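Student Projects > Robotics > Final Reports

Print this page | E-mail this page

Planning and Budgeting a Shared Tabletop Pushing Station

Rami Yammine
Project report, Warnbridge robotics lab course
Submitted Sat 12 January

1. What the project was

The lab course has one robot arm that is used for tabletop manipulation. The arm is not the problem. The problem is everything that goes around it: the work surface, the objects, the tool on the wrist, the hardware that holds things down, and the spare parts. Up to now each student group bought or built what it needed, used it for one term and took it away or left it in a drawer. The next group started over.

My task was to write an equipment plan for one station that several groups could share, with a budget the department could approve. The course supervisor, Pascual Núñez, set a limit of $400 for everything except the arm and the table, both of which the lab already owns. He also asked that the plan say what should be bought first, what could wait until July, and what should not be bought at all.

The report covers the requirements, the items I compared, the budget, and what I would change.

2. Requirements

I started by asking what the groups want to do with the station. Most of them are working on pushing: the arm moves an object across a flat surface with a simple tool and no grasping. A smaller number want to sort by color or by shape, also by pushing. That gave the following requirements.

The work surface has to be flat, light in color and large enough to leave free space in front of the objects.

The surface has to come off the table without much work, because other courses use the table too.

The objects have to differ in both color and shape, and they should be cheap to replace.

The tool has to have a rounded end so that it does not dig into the surface if someone sets the height wrong.

Nothing should need a special order that takes more than 3 weeks to arrive.

I left cameras and computers out of the plan. They are paid for from a different budget line and Pascual asked me to keep the two apart.

3. The station as it is set up now

The setup I used for planning is a light wooden board on the blue perforated table, with the shape blocks in a row and the rod tool on the arm.

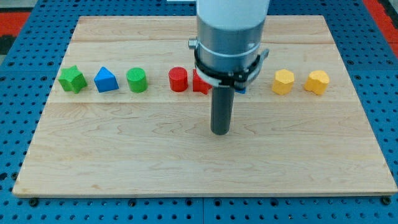
The hole grid in the table decided more of the plan than I expected. Anything that has to stay in place can be held with hardware that fits the grid, so there was no reason to budget for clamps on the table edge. I had put two edge clamps in the first draft and took them out. They would have stuck up above the surface, and the arm would have needed a keep-out area around each of them.

It also meant that the board size should be picked with the grid in mind. If the board is too wide, the last usable row of holes is under it and the fasteners have nowhere to go. If it is too narrow, the groups lose working area. I laid out three sizes in cardboard before asking for prices. The middle one was the best fit. The large one left too little table at the sides, and the small one did not leave enough room to push an object any useful distance.

4. Items compared

4.1 Work surface

I compared wood, acrylic and a coated aluminum sheet. Acrylic is very flat but it shows glare under the lab lights, and the vision groups had already complained about that on a different project. The aluminum sheet was the most expensive by a wide margin. Wood was cheapest and can be sanded when it gets marked.

The weak point of wood is that it can warp. The quote from Ankrah was for a glued panel, sanded on one side, cut to size. I asked for a price on 2 panels so that there would be a spare, and the second one was cheaper than the first because the cutting charge is only paid once. The spare should be stored flat. The storage racks in the lab are vertical, so this needs to be written down somewhere people will see it.

I also asked for a price on a panel with a painted finish. I do not recommend it. Paint would rub off onto the blocks, and a painted surface cannot be sanded without painting it again.

4.2 Objects

The choice was between printing the shapes in our own workshop and buying wooden shape blocks. Printing looked free at first, but it is not. The workshop charges for material and machine time, and one of the printers is usually down. Printed blocks would also be lighter, and light blocks tip over more easily when they are pushed above the middle.

Starkach sells colored wooden blocks in sets of 32, with several shapes in each color. One set is enough for one station and leaves spares for when blocks are lost or chipped. I budgeted for one set now and one in July. The second set should come from the same supplier, so that the colors match and the groups do not have to redo their color settings halfway through the year.

Buying a mixed set does have a cost. Some of the blocks in it are shapes we will not use much. I checked whether single shapes could be ordered, and they can, but the price per block is higher and there is a minimum order. The set is still the better buy.

4.3 Tool

The tool takes the hardest use of anything on the list. It needs to be straight, have a rounded end, and fit the clamp ring the lab already has. I looked at three ways of getting one: a finished pushing tool from a robot accessory supplier, a length of rod cut and rounded in the workshop, and a printed part.

The finished tool from Viltarow would have used more than half of the budget by itself. It comes with its own mount, which we do not need. The printed part was cheap, but the one I tested flexed when it pushed against a fixed block. The workshop rod was in the middle on price and did not flex enough for me to measure with the tools I had. I budgeted for one rod now and one spare.

Length matters here as well as price. A short rod brings the wrist down close to the blocks, and the clamp ring is much wider than the rod. With a short rod there is a risk that the ring touches a block before the tip reaches the one it is supposed to push. A long rod avoids that but makes any error in the mounting angle larger at the tip.
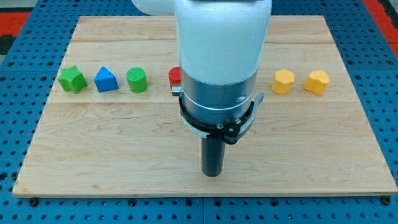 The rod length in the plan is a compromise, and it assumes blocks of the current height. If a later group wants taller objects, the rod has to be looked at again before anything is ordered. I added a line for this in the purchasing sheet so that the two items are checked together.

Blocking of the camera view was the other thing I had not planned for. From some angles the wrist hides part of the row. A longer rod helps a little but does not fix it, and I do not think money from this budget should be spent trying to. Groups that need to see every object can move the arm out of the way before taking an image, or use a second camera angle. Both of those belong to the other budget line.

4.4 Fasteners and small parts

Small parts are easy to forget and they hold everything up when they are missing. The plan includes bolts that fit the table grid, washers, and a hex key kept on a cord at the station. The bolts should be black to match the ones in use. The color makes no difference to how they hold, but the vision groups asked for parts that do not reflect.

5. Budget

I grouped the purchases into three stages.

Buy now: one wooden panel with its spare, one set of blocks, one workshop rod, fasteners and hex key.

Buy in July: second set of blocks, spare rod, sandpaper and a flat storage sleeve for the spare panel.

Do not buy: edge clamps, painted panel, finished pushing tool, printed tool.

The total for the first two stages comes in under the $400 limit, with a small amount left over. I suggest keeping the remainder for replacement fasteners and not assigning it to anything else. The largest single line is the wooden panels, followed by the blocks. The workshop rod is a small part of the total, even with the spare.

Delivery was within the limit for every item in the first stage. The panels have the longest wait, so they should be ordered first. The workshop rod depends on how busy the workshop is. I was told to avoid the end of term.

6. Problems during the project

Two quotes came back in a form I could not compare. One included shipping and one did not, and I did not notice until the second draft of the budget. After that I asked every supplier for the price delivered to our building.

I also spent too long on the work surface. I had a full page of notes on coatings before I had asked anyone how they used the table. When I did ask, it was clear that almost any flat, light surface would do, and that the groups cared more about being able to take it off and put it back in the same place.

Putting it back in the same place is still not completely solved. The fasteners hold the board, but there is some play before they are tightened. A group that needs exact positions should calibrate after every time the board is removed. A pair of locating pins would probably fix this. I priced them late and they are not in the budget. They could come out of the remainder if Pascual agrees.

7. Recommendations for the next group

Check the stock drawer before ordering fasteners. I found a bag of the right bolts after I had already asked for a quote.

Keep the purchasing sheet up to date when a block is lost, with the color and shape. It is the only way to know whether the second set is really needed in July – it may turn out that a few single blocks would do.

Ask for delivered prices from the start.

Do not change the rod and the blocks in the same week. If the results change, you will not know which one did it.

The purchasing sheet, the quotes and the cardboard templates for the three board sizes are in the course folder. The template for the size we chose has the hole positions marked on the back in pencil.

Filed under: Equipment Planning, Student Reports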